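Part 2: Making the sorting box

I've put this section ahead of the actual sorting instructions, and I'd ask you not to skip it (I did, the first time, and spent an evening re-cutting). The Zarstead dividers will go into almost any carton, but they sit much better in one you've prepared properly. Set aside an hour or so, put some music on, and clear more table than you think you need!

What you'll want on hand

A plain corrugated carton, no printing if you can help it
A Harju utility knife with a fresh blade
A steel ruler and a soft pencil
A roll of Woltavon paper tape
A damp cloth and a little Clenex for the table
A gridded table cover, if you have one – it saves a lot of measuring

2.1 Get the table ready

1. Wipe the table down with Clenex and let it dry all the way before you lay the cover. I'm impatient and I've trapped damp under mine more than once, and then it bubbles.

2. Smooth the cover from the middle outward and tape the corners. Line one of the printed lines up with the table edge, so everything you set down later has something straight to follow.

Note: The grid on your cover may not match the one in the kit. Measure a square before you trust it.

2.2 Cut the box

3. Take the flaps off first. Fold each one back and forth a few times, then run the knife along the crease. You want an open top with nothing flopping over it.

4. Pick the side that will face you and pencil in a rectangle for the window. Leave a border of cardboard on every side, at least two fingers wide. If you go narrower the front starts to bow, and no amount of tape brings it back.

5. Score the rectangle lightly, then go over it again until you're through. Three light passes beat one heavy one. Lay a scrap of board behind the wall while you cut.

CAUTION: Cut away from your other hand, and move the carton off the gridded cover before you start. A blade goes right through the cover and into the table.

6. Tape the cut edges if they're ragged. Mine usually are on the bottom edge, where I get tired. Paper tape takes pencil nicely too, so you can label the window later on.

7. Tip the box over and tap out the crumbs. Cardboard dust gets everywhere, especially into the corners, so a dry brush is worth the extra minute.

2.3 Set it in place

8. Put the box back on the cover with the opening up and the window side where you can see it. Leave some of the grid clear in front, so you have room to lay things out before they go in. I like to stand back and look at it for a bit before I add any dividers. 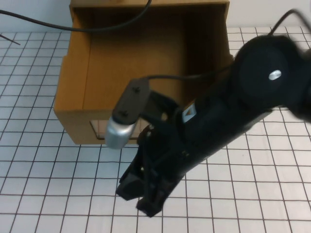

2.4 Add the dividers

9. Slide the long divider in first, then the short ones. They should go in with a gentle push. If one sticks, trim a sliver off the end – don't force it, or the wall will split at the corner.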